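# Chapter 4: Pairs, Bundles and Sets

Before we get to any rules, let me ask you to think about how often you count things without saying a single number. You lay the table and reach for one more pair. You buy eggs by the box and socks by the bundle. Somewhere along the way you learned that some things belong together, and you have been using that knowledge ever since – mostly without noticing!

Chopsticks are my favorite case, and my old teacher Torunn Berge's too. One stick is no use at dinner. Four sticks make two pairs, and two people can eat. 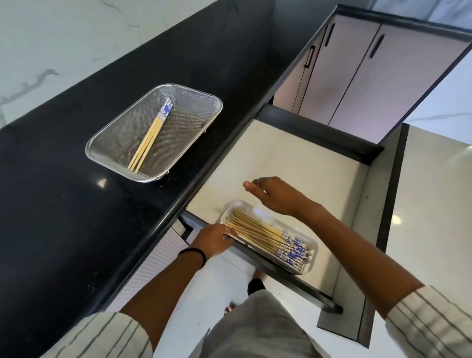
## 4.1 Counting by twos

When we count by twos, we let each pair stand for one step. Suppose the Mokine noodle house owns 2000 chopsticks. Counting them singly would take a patient person most of an afternoon, but in pairs there are only 1000 steps, and you can stop for tea halfway.

Dividing by two always tells you how many pairs you have, and whether anything is left over. With 1226 chopsticks you get 613 pairs and nothing spare. With 27 you get 13 pairs and one lonely stick, and we call a number like that *odd*.

It helps to work with real things while this is new to you. Spoons will do, or buttons, or whatever lives in your kitchen drawer (ask first, please, if it is someone else's kitchen).

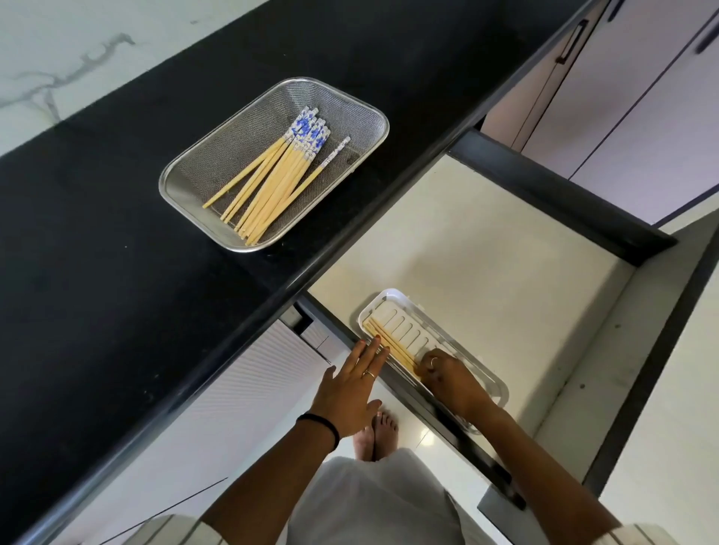

Once you have a good handful, line them up two by two and say the pairs aloud as you go. Then mix them up and do it again, starting from the other end. You should reach the same answer both times – and if you don't, go back slowly and look for a pair you passed over. We will need this habit in Section 4.2, where the bundles grow to threes and fives.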